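The Drawer of Doom Has Been Emptied

By Booker Lindqvist
02/03/2024

My mother kept every medicine the family ever owned in one kitchen drawer, and when I moved out I started a drawer just like it. Cough syrup, stray bandages, a thermometer that only spoke Celsius. I never once looked for something in there and found it in under five minutes, and I usually found three things I wasn't looking for (hello, sunburn gel from the beach trip).

What finally got me was a head cold last winter. I was standing in the kitchen in my socks at two in the morning, reading the back of a cold remedy by the light of the stove hood, and the date on it was from before I'd moved to Brostmont. I'd moved twice since then! I put it back in the drawer, too. That's the part I'm a little ashamed of.

So in March I did what I'd been promising to do and pulled the whole drawer out, carried it to the bed and tipped it over. My wife walked in, looked at the bedspread and walked out again.

The sorting was easier than I expected. Anything past its date went in a paper bag. Anything without a label went in the same bag, even the ones I was pretty sure about. The pharmacy on Lomumon Street takes old medicine back, and the woman at the counter peeked in my bag and said she'd seen worse, which I think was kind of her. If yours doesn't have a drop box, ask before you toss anything in the trash, and please don't flush it unless the label tells you to.

Then came the question of where the good stuff should live. I had always figured the bathroom, because that's where the cabinet is. But our bathroom turns into a swamp every time a teenager showers, and heat and damp aren't great for pills. We went with a high shelf in the hall closet instead — cool, dry, and well out of reach when my sister's kids come over.

I also gave up on pill organizers for everything. I have one for my daily stuff and it's great, but the rest stays in its own box with the leaflet folded up inside. I want the dosing instructions right there when I'm half asleep and feeling sorry for myself.

The drawer holds dish towels now. I still open it when I get a headache.
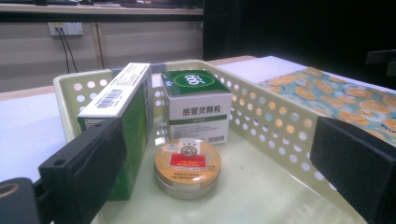

Small packages in a pale green basket, with a medicine box standing at the left.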